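Small Parts, Blue Trays: A Morning at the Votungate Sorting Room

The sorting room at Votungate is up one flight of stairs, over a bike shop in Sandaston, and it has the best light in the building. By nine in the morning it pours across the tables. The woman who runs the place had already been in for an hour when I got there, and she had a lot to tell me about trays.

"Get me started and you'll miss your bus," she said. I missed two.
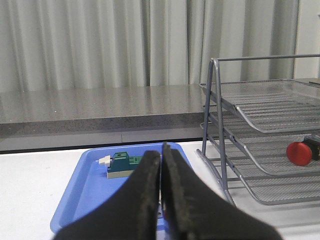
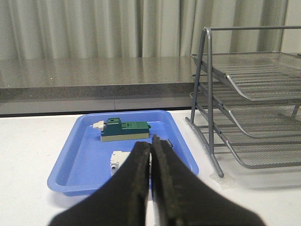 Votungate takes in construction toys and odd plastic parts by the boxload, sorts them, puts kits back together where it can and lends them out to families and classrooms, a bit like a library. She began it at her own kitchen table with one box from a school that was closing. Now there are 53 kits on the lending list, and the trays are what she credits for it. A blue tray on a white table, with a raised rim and rounded corners, and a green piece laid in it with its cream base showing: she can read that from across the room. "Green on blue, you'd think it would get lost," she said. "But look at the pale strip along the bottom. That's what your eye grabs. And the little white tab on the side tells you which way round it goes."

She picked up the rim of another tray and ran a thumb along it. She tried baking sheets first, she told me, and then the lids of storage tubs. The baking sheets were noisy. The lids were too flat, and anything round went straight onto the floor.

"I had a whole winter of crawling under tables," she said. "Wheels, mostly. Then somebody left a tray here after a lunch, and I tipped a handful of bits into it, and they stayed put! I went out and bought more that same afternoon."

What I loved was how strict she is about it. One job goes in a tray, and nothing else joins it until that job is finished. If the phone rings, the tray stays where it is with the parts still in it, and whoever comes back to it can pick up the thread.

Next to the tray stands a gray metal mesh rack, the kind you'd expect to see full of letters in an office. She is fond of mesh. "Dust falls through," she said. "Solid shelves, you're wiping them all day. And I can see if something's sitting on the level underneath."

The biggest job so far was the Segura box, which came from a family of that name in March. It held pieces from so many different sets that she spread it over every table in the room. She got 91 percent of it matched to kits. I asked about the rest, and she laughed and pointed to a jar.

"I'd love to say 100," she said. "I do open the jar every so often. Last month I found the missing hinge for a crane in there, and I yelled so loud they came up from the bike shop."

Her newest project is called Zestden, a set of mixed kits with no instructions at all. Each one gets a bag of parts and a blank card, and the borrower draws whatever they made and sends the card back with the kit. The cards are pinned up by the door — boats, a dentist's chair, something with wings that might be a toaster. She reads them out to anyone who comes in.

"A child will put a piece on upside down and it's a better piece," she said. "I've been handling these things for years and I never thought of it."

Borrowing is free, kits go out for two weeks, and she would be very glad of any spare trays.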